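Kitchen Task Operator, Tabletop Sets (part-time, fixed term)
Fleltero, Cakside site
Posted 2023-01-30

Reference: TT-3,445
Reports to: Viorica Sima, Session Lead
Contract: fixed term to the end of June
Openings: more than one; applications are read in the order received

Summary

Fleltero is hiring operators to set up, carry out and reset short kitchen tasks at a tabletop. The work covers pouring, placing, opening, folding, stacking and wiping with ordinary household items. The position is on site only. No cooking is involved beyond the use of small countertop appliances.

The work

An operator is assigned a station and a task sheet. The sheet lists the items, their starting positions, the steps and the end state. The operator lays out the station, performs the task, checks the end state against the sheet, and returns the items to their starting positions. A full shift may consist of one task repeated with small changes in layout, or several tasks in sequence.

Pouring is the most frequent task type in the current block. Liquid is moved from a bottle into a bowl or cup at a controlled rate. The stream should land inside the rim for the whole pour. Spills are wiped up before the next repeat and entered in the log as a spill, with no estimate of volume. A repeat with a spill still counts as a repeat. 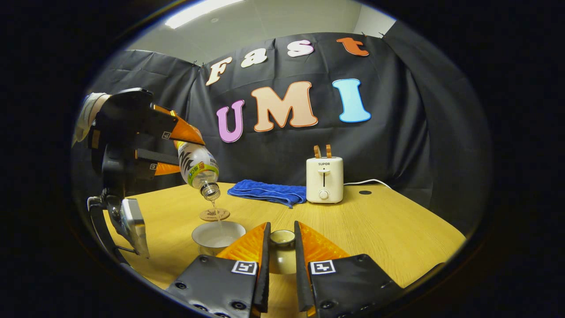
Station work: pouring from a plastic bottle into a white bowl.

Duties

- Lay out the station from the task sheet and confirm that all listed items are present.
- Fill, empty and rinse bottles, bowls and cups between repeats.
- Perform each step at an even pace, without stopping partway unless there is a hazard.
- Keep the vessel being filled steady on the table. Do not lift it during a pour.
- Fold towels to the size given on the sheet. Replace any towel that no longer holds a fold.
- Check bread, containers and other consumables at the start of shift and request replacements by midshift.
- Route appliance cables so they do not cross the working area in front of the operator.
- Report chipped ceramics, cracked bottles and damaged cables to the session lead. Do not put the item back on the shelf.
- Complete the shift log in Onu before leaving.

Items and station layout

Stations are stocked from a shared shelf. Item sets change between blocks, and operators should expect to handle drinkware, ceramic bowls, plastic bottles, cloths and small appliances. Labels are left on bottles. Several products are in Chinese-language packaging; the ability to read Chinese is useful for stock checks but is not required.

Layout matters more than speed. An item standing a hand's width from its listed position is treated as misplaced, and the station is laid out again. Unless the sheet says otherwise, appliances go toward the back of the table and the item to be handled goes at the front. Soft items lie flat.

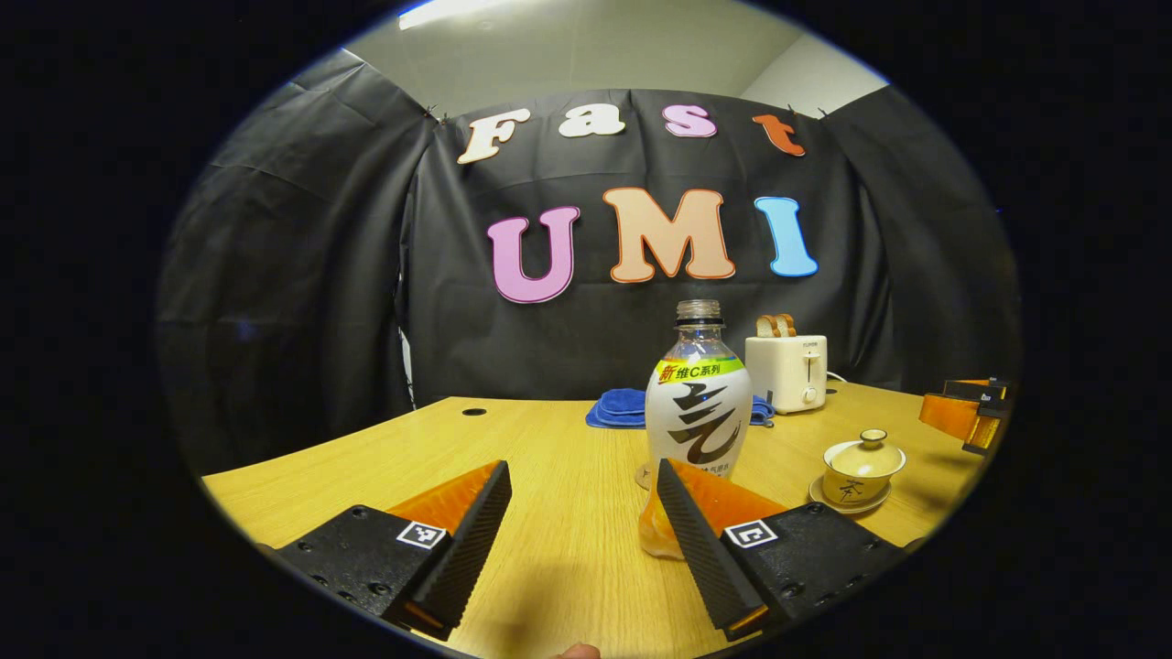

Bottle, folded blue towel and toaster on a wooden tabletop.

Liquids and appliances are sometimes set out on the same table. In that case the appliance is switched off and unplugged for any step that includes a pour. This rule applies at all stations, and the session lead will stop a session where it is not followed.

Requirements

- Age 18 or over at the start date.
- Able to stand or sit at a table for the length of a shift, with breaks.
- Steady use of both hands. Some tasks need both hands.
- Normal or corrected vision sufficient to judge a fill level at arm's length.
- Able to follow written instructions in English exactly as given.
- No open cuts on the hands during shifts. Gloves are supplied.

Useful but not required

- Work in food prep, catering, housekeeping, lab support or packing.
- Experience with a stock or inventory system.
- Left-handed applicants are encouraged to apply. Say so in the application.

Hours and pay

Shifts are 26 hours per week in total, scheduled two weeks ahead. Shift swaps are allowed if both operators have been trained on the same item set. Pay is hourly and the rate is stated in the offer letter. Training is paid at the full rate. A completion payment of 1,000 is made to operators who finish the contract term, in the same currency as wages. There is no piece rate, and pay does not depend on the number of repeats.

The current block calls for over 3,000 repeats across all stations. Individual operators are not given a daily target.

Training

Training takes place at the Cakside site before the first scheduled shift. It covers layout, grip, pouring, cleanup and logging. Trainees practice with water and empty containers first and move on to full item sets once the session lead signs the checklist. Trainees who need more practice may repeat any part.

Site conditions

The work area is indoors. A sink and drying rack are available to operators. Closed shoes are required. Loose sleeves must be fastened or rolled. Personal food and drinks are kept in the break room, away from station items. Nothing from the stations may be eaten or drunk, sealed or not.

Lockers are provided. Bring your own lock. Parking passes are issued through Korkex on the first day and must be renewed each month.

How to apply

Send a resume of no more than two pages to Kanchan Rastogi, Hiring, through the Fleltero application form. Include:

- the reference number above
- your earliest start date
- the days and times you cannot work
- any skin sensitivity to dish soap or glove materials

A cover letter is not needed. Selected applicants will be invited to a short practical trial consisting of one layout, one pour and one towel fold. The trial is paid as one hour of work. Applicants who have taken the trial in the past six months do not need to take it again and should give the date of the earlier one.

Questions about duties go to Viorica Sima. Questions about pay, schedule or the form go to Kanchan Rastogi.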